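The Last Bus to Stuslow

The bus left Walczak at twenty past nine and there were two people on it, her and the driver. She sat near the front with the box on her knees. It was June and still light over the fields.

She had not been to Stuslow for fourteen years. The letter from the solicitor said the house had been cleared apart from the kitchen, and would she please take what she wanted by Sunday, when the new owners got the keys. She had brought one box. It had held printer paper and said Gristora on the side.

At the crossroads the driver stopped, though there was no one waiting.

"They took the shelter down," he said. "I still pull in."

"My aunt used to wait there," she said.

"Tall woman? Green coat?"

"Yes."

He nodded and put the bus in gear. He didn't say anything else until the bridge, and then it was only that the river was low.

The house was number 151, at the far end, past the chapel. The key was stiff. Inside it smelled of floor polish and shut windows. She put the box on the kitchen floor and opened the cupboards one after the other. Plates, a sieve, string saved in a jar. In the drawer by the sink was the bus timetable, with the old times crossed out and the new ones written in pencil. Her aunt had kept it up to date until the winter.

She had meant to be quick. She ran the tap until it came clear and drank some water standing up.
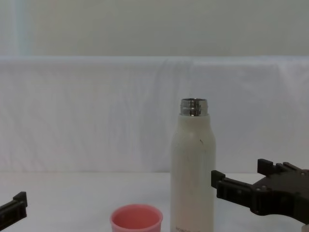 There was no bus back until morning, so she made up a bed on the floor out of curtains. She lay and listened to the pipes. Some time after two a car went by slowly and its lights crossed the ceiling, and she remembered being small in this house and thinking that every car was her mother coming to fetch her. Her aunt used to come in and say, "Not that one," and go out again.

In the morning she took the timetable, the sieve and the jar of string. The box was mostly empty. She locked up, pushed the key through the letter box and walked down to the crossroads, where she stood on the square of concrete and waited.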